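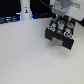
Tâm Nghiêm objected, on reading the first draft of this section, that a planner which waits for a confident pose before moving will spend most of its time waiting, and that the abort threshold should be set from logged failures and not by hand. We adopted the second point. The first is addressed in Section 4.4.

Figure 3. Workspace views used by the grasp planner.

4.3 Pose gating

The Drekenero planner receives object poses from the Barkov estimator and joint states from the arm controller. The two streams run on separate clocks. A pose older than 60 ms at the time of planning is dropped, and the planner holds its last valid goal. If no fresh pose arrives within 2 s, the goal is cleared and the arm returns to its standby configuration.
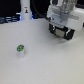 Each candidate pose is scored before it enters the queue. The score combines the depth residual with a contour term computed on the color image, and the weights are fixed across all trials. The contour term is the weaker of the two on pale objects over a pale table. With the small cylinder in the view above, the white lower body blends partly into the tabletop while the bright green top stands out, so we fit the top first and extend the axis downward using the known object height. Fits made on the body alone are rejected.

Thresholds were set on 4000 logged planning cycles, of which 334 ended in an abort. We replayed the aborted cycles through the Baluyot simulator with the gate disabled and labeled each by the resulting fingertip error. The gate value was then chosen to reject every cycle whose error exceeded the finger clearance.

4.4 Cost of waiting

Replanning runs in its own thread, so a held goal does not block the arm. Approach motion continues toward a pre-grasp point above the last valid pose, and only the final descent requires a fresh one.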